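Handheld electronics

Handheld electronics, also portable electronics or just handhelds — devices made to be carried and worked in one or two hands, running off their own power. Covers radios, tape and disc players, camcorders, game machines, remote controls, calculators, phones.

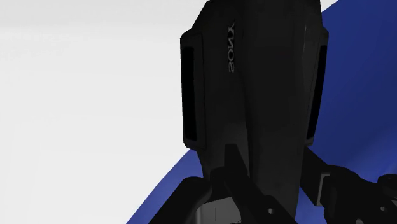
The term is loose. Some writers want a battery and a screen before they'll call something a handheld, others only want it to fit in the hand. Shops mostly sort by use (music, games, photography) and don't bother with the word. Laptops are left out nearly everywhere. Tablets go either way.

History

Early portable sets used valves and were portable mainly in the sense of having a handle. Heavy batteries, short life, a case like a small suitcase. The transistor changed that in the 1950s. Pocket radios got cheap during the following decade and were often the first electronic thing a teenager owned outright.

Calculators came next, in the early 1970s. Prices fell very fast. A model that cost several weeks' wages at launch could be had a few years later for the price of a dinner out, and a lot of makers went under in between.

Cassette players small enough for a belt or coat pocket arrived at the end of the 1970s. Light headphones mattered as much as the player did. Listening on trains and footpaths became ordinary, and so did complaints about it. Portable disc players followed in the 1980s, with skipping a constant problem until memory buffers were added.

Handheld game machines split off into a line of thier own. Single-game units first, then swappable cartridges. Camcorders shrank over the same years, from shoulder models with a separate recorder to units held in one palm, helped by smaller tape formats and later by memory cards.

From the late 2000s the smartphone took over most of these jobs. Music players and compact cameras lost the most ground. Remote controls, dedicated game machines and two-way radios held on better.

Design

Shape follows the grip. Weight low and near the palm, controls under the thumb, nothing sharp where the fingers wrap. Left-handed users have been poorly served for most of the history, camcorders especially — the strap is nearly always on the right.

Black and dark grey became the standard colours in the late 1970s and have more or less stayed. Dark plastic hides scuffs and mould lines. It was also meant to look serious and professional. Silver had a run around the turn of the century, white after that, bright colours mostly on products for children or for sport.

Textured finishes give better hold than gloss. Soft-touch coatings were popular from the 1990s but many break down with age and turn sticky. Collectors disagree on cleaning them. Alcohol takes the coating off altogether, leaving plain plastic underneath, and some people prefer that.

Marek Rusnák, in a survey of one-handed layouts, argued that button size stopped shrinking well before the circuits did, and that the thumb has set the lower limit on most handhelds ever since. Kristine Samonte disputed this for phones, where she found the display to be the bigger factor.

Power

Disposable cells at first, usually AA or 9 volt. Rechargeable nickel-cadmium packs from the 1970s on, then nickel-metal hydride, then lithium-ion. Each step gave longer running for the same weight. Built-in batteries allow a thinner case but make repair harder, a sore point with repair groups.

Leaking alkaline cells are the most common cause of death in stored devices. Take them out before putting anything away. Light corrosion on contacts can be cleaned with white vinegar and a cotton bud, followed by a wipe with alcohol. Heavy corrosion that has crept onto the board usually can't be saved.

Repair and spare parts

Belts in tape players perish and go to tar. Replacement belts are still made. Ribbon cables, lens motors and small plastic gears are harder, and mostly come out of donor units.

Community workshops took on a good share of the work once high-street repair counters closed. The one at Brurnlow, started by Jussara Cordeiro, keeps a parts library of 200 donor units and publishes its teardown notes. A similar group in Hivimville deals only with radios and opens 2 evenings a month, except February.

Collecting

Boxed examples bring much more than loose ones. Condition of the battery bay is the first thing buyers ask about. Prototypes and regional colours are sought after, though fakes of the latter turn up (shells are easily dyed).

The Darkano catalogue, compiled by Edgardo Bañez and Nestor Soriano, lists portable tape equipment in 4 volumes. Useful for dates and part numbers, weak on anything sold outside Europe. The index was corrected on Jun 6, 2020 but the errors in the recorder section were left as they were.

Disposal

Handhelds count as electronic waste in most places and shouldn't go in the household bin. Lithium packs are a fire risk in garbage trucks. Many councils and retailers take both devices and batteries, ususally free. Tape the terminals first.

See also

Pocket calculator
Portable media player
Remote control
Camcorder
Electronic waste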